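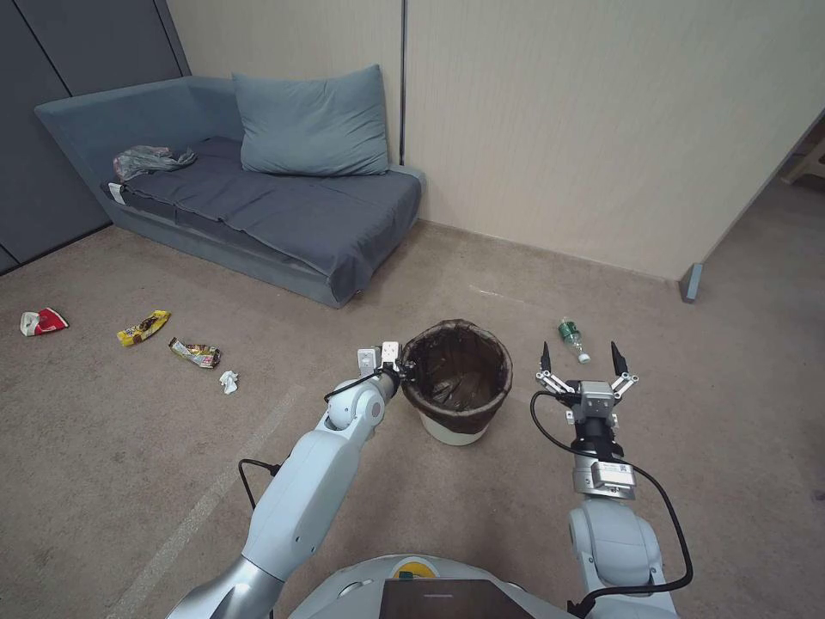 The Daybed at Pernham

Lenka Rusnák had promised herself she would start with the windows, because her mother always started with the windows, but there she was in the doorway with her coat still on, looking at the wrappers on the carpet and thinking about her brother. He had stayed one night in the flat before his train to Dultthorpe, and he had plainly eaten his supper the way he ate it when he was nine, lying down, with everything within reach of one arm. The big blue pillow was still up in its corner. She could have been cross, and on the stairs she had rather planned to be, but it was January and the place had been so quiet since the fall that a little mess felt almost like company.

She had bought that daybed for 900 crowns from old Mrs. Lukáč downstairs, who had wanted 1,658 and then talked herself down over two cups of coffee and a long story about her late husband's knees. It had never been a handsome thing, but everybody who came to visit ended up on it sooner or later, and most of them fell asleep.

So she hung up her coat (finally!) and began with the floor, one piece and then another, telling the empty wrappers exactly what she thought of a grown man who calls that dinner.

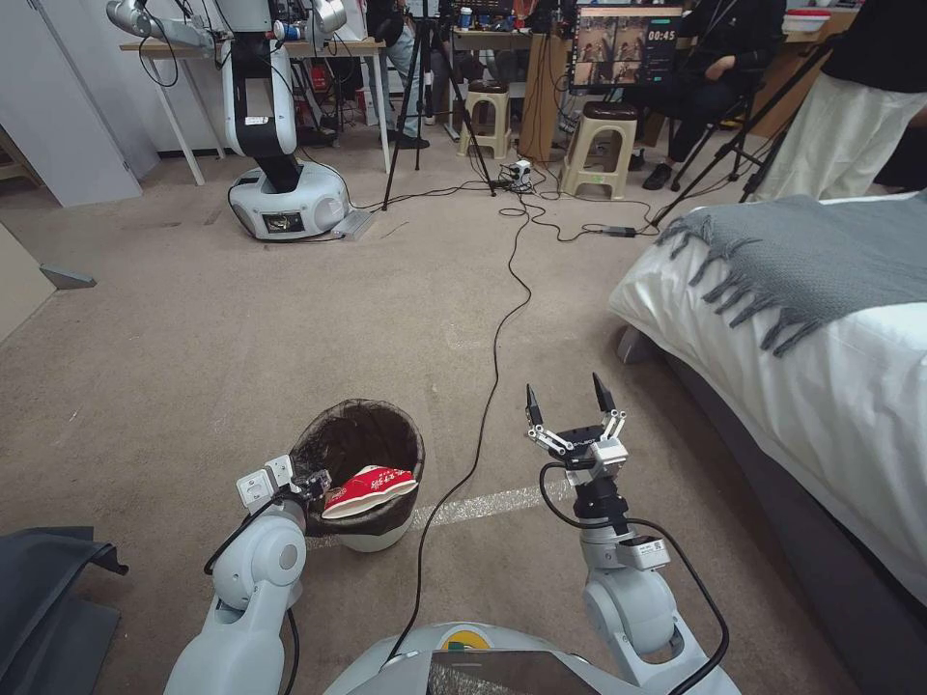 The red and white one, over the bin.

It was the red and white one that stopped her. Their father used to bring home a bag in those colors on payday, and he would shake it outside the door so they would hear it before they heard his key. She hadn't thought of that sound in years. She wondered if her brother had, standing in the station shop with his suitcase, and whether that was why he had picked it. 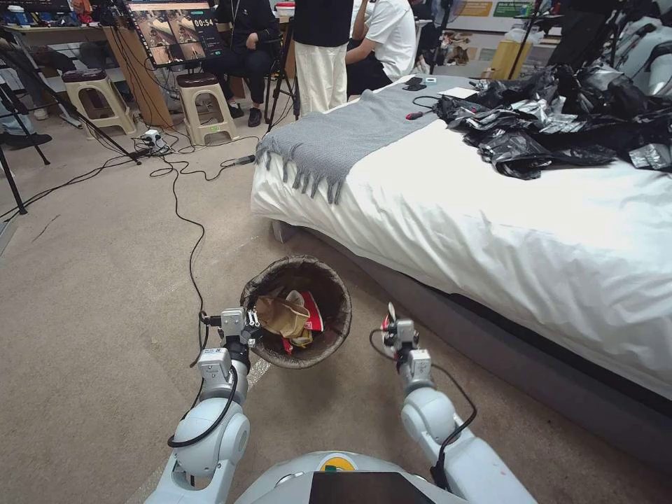

PART TWO: THE TELEPHONE

He called a little after six, from a hallway in Dultthorpe with somebody's radio going behind him.

"I left you a mess," he said.

"You did," said Lenka, and she sat down on the end of the bed and pulled the gray blanket over her lap, fringe and all, and asked him whether he'd had any supper.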